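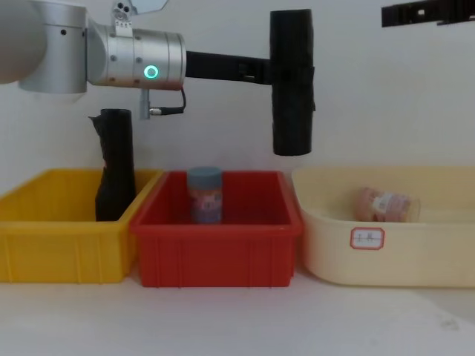 The yellow, the red and the cream, on the white table.

THE SORTING TABLE
A short story

The Deposit Office at Oltum opened at eight, and by ten minutes past the first items of the day had been entered in the ledger. The regulations required that every article left behind on the Windia ferry be received, numbered and placed in one of three containers. Yellow was for articles that could be returned. Red was for articles that could not. The cream tub was for articles upon which the office had not yet formed a view.

The clerk had held the post for 19 years. In that time the regulations had been amended twice, once to permit the use of pencil and once to withdraw the permission. The table had been painted white in the first winter and the wall behind it in the second, in accordance with a circular from the district office at Bayram, which held that a plain surface encouraged sound decisions.

On the Thursday in question a glove was handed in. It was a child's glove, for the left hand, with a darn at the thumb in wool that did not match. The clerk entered it as article 3753 and considered the containers.

A single glove was ordinarily a matter for the red. The guidance on pairs was clear, and ran to a page and a half. An article separated from its fellow was deemed to have lost its purpose, and the office was under no obligation to seek an owner. The clerk held the glove above the red bin for some time, and then put it down again on the table and turned back through the ledger.

Article 1012 had been received in January, eleven winters earlier. It was a child's glove, for the right hand, with a darn at the thumb. The wool was described, in the clerk's own handwriting, as green. The wool before the clerk was green.

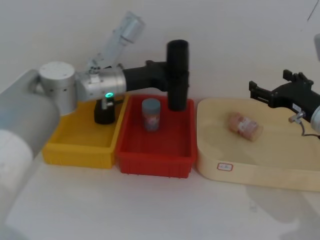 What became of an article once it had been placed in the red bin?
It was kept for one year in the lower store, in Room 206, and then sent by cart to the mill at Erum, where wool was pulled and linen was pulped. The office received a receipt by weight.

The clerk knew this procedure well, having signed for every cart. Even so, at the close of business the key to Room 206 was taken from its hook and the lower store was visited, which the regulations allowed on application. The clerk completed the application, approved it, and filed the copy.

The shelves were in good order. There was an umbrella, a number of hats, and a tin whistle that had been tagged twice in error. There was no glove. The receipt from Erum for that year was in the drawer, and gave the weight of the wool to the nearest ounce.

The clerk returned upstairs and lit the lamp. The child, if there had been one child and not two, would by now be of an age to travel alone. Somebody had carried the left glove for eleven winters and had that morning left it on a seat.

The entry for article 3753 was completed at twenty minutes to seven. Under the heading "Condition" the clerk wrote "Mended". Under the heading "Container" the clerk wrote "Cream", and beneath it, in pencil, "pending".

The Windia ferry was due again at eight.

Contact the editors | © The Oltum Reader. All rights reserved. | Back to top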